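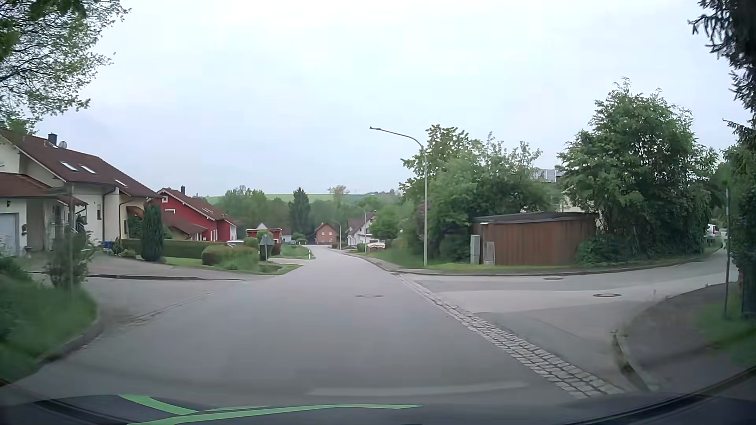
Why does the route planner keep sending delivery vans down Miranda Street when the loading zone is two streets over?
The address point for the Plimaleck building is snapped to the wrong street segment, so every route ends at the back fence.

Ticket: Brotar route planner, wrong arrival point
Posted October 2018 by the Etville dispatch desk
Status: Open, workaround in place

Problem as reported
Drivers get "You have arrived" on a residential street with no gate and no way through to the dock. Affects all vans on version 3 of the app. The web planner shows the same thing.

First reply from vendor support
They told us to clear the cache and restart the tablets. We did both, on every tablet. No change. I had my doubts that a cache on a tablet could move a building, and I still have them.

Second reply
Support said the GPS signal was weak in our area. The vans track fine on the live map, right up to the fence. If the signal were the problem I'd expect the dot to wander, and it doesn't.

What we tried
- Re-entered the address by hand. Same result.
- Entered it with the zip code first, as suggested. Same result.
- Dropped a pin on the dock gate and routed to the pin. Correct every time.
- Exported the address table (2,759 rows) and looked up our entry. The coordinates are for the middle of the lot, and the nearest road to that point is Miranda Street. The gate is on the other side.
- Moved the coordinates 90 feet toward the gate and re-imported the row. Correct route on the web, wrong route on the tablets until the next sync, then correct on both.

So the planner picks the closest road and never looks at the entrance field. We have filled in that field for 164 customers because the manual says it is used for arrival. I'd like to know what it is used for.

Third reply
"Fixed in the January update." I asked which setting changed and got a link to the general release notes, which don't mention arrival points. I'm leaving this open until I see it work on a van.

Workaround
Use a dropped pin for any stop with a rear or side entrance. Don't edit the coordinates unless you keep a copy of the old row, as the nightly import overwrote ours once already.

Related tickets
Entrance field blank after import
Brotar tablets stuck on "Syncing"
Plimaleck dock hours showing in wrong time zone
Turn restrictions ignored for long vans
Duplicate stops after route merge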